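# Iron in Private Well Water, Havotdale and Trevside

## 1. Background

Most houses outside the Havotdale village limits draw water from private wells. The county does not test these wells after the first permit, and owners who see brown stains in sinks and tubs usually treat the stain and leave the water alone. Our group measured dissolved iron in wells on both sides of the Maston ridge to see whether depth or bedrock was the better predictor of the result.

The bedrock changes at the ridge. Trevside sits on shale, Havotdale on sandstone with thin iron-bearing layers. We expected higher values in Havotdale at every depth.

## 2. Sampling

We sent letters to 200 households and received usable samples from 156. Owners ran the cold tap for 5 minutes before filling the bottle. Bottles were acidified on arrival to keep the iron in solution. Samples taken downstream of a softener were rejected, which accounts for a good part of the difference between the two numbers above. The rest were never returned.

Well depth came from the permit file where one existed. Older wells have no permit, and for those we used the owner's figure. We flagged these in the data table and ran the analysis with and without them.

## 3. Method

Iron was measured by the phenanthroline method. Hydroxylamine reduces all iron to the ferrous form, the pH is adjusted with acetate buffer, and phenanthroline is added to form an orange-red complex that absorbs at 510 nm. Absorbance was read against a reagent blank. Color was given time to develop fully before each reading.

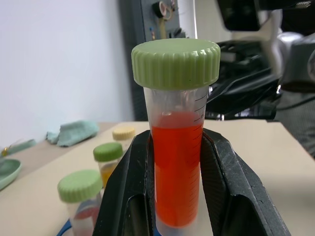
Each sample was run in duplicate. When the duplicates disagreed by more than the limit set in the course manual, both were discarded and the sample was repeated. Standards were run at the start and end of each session. Drift between the two sets was small except on one Monday, when the lamp had not been given time to warm up - that session was repeated in full.

## 4. Results

Havotdale wells were higher in iron than Trevside wells at shallow depth, as expected. Below the depth of the Stergiou shale the difference disappeared, and several deep Trevside wells gave higher readings than their neighbors across the ridge. Removing the wells with owner-reported depths did not change this pattern.

## 5. Sources of Error

- Owner sampling. We could not confirm that the tap was run for the full time.
- Old pipes. Iron from galvanized plumbing cannot be separated from iron in the well.
- Season. All samples were collected before July, and the water table drops later in the year.

A repeat of the deep Trevside wells in fall would address the last point. The bottles and reagents left over are sufficient for that set.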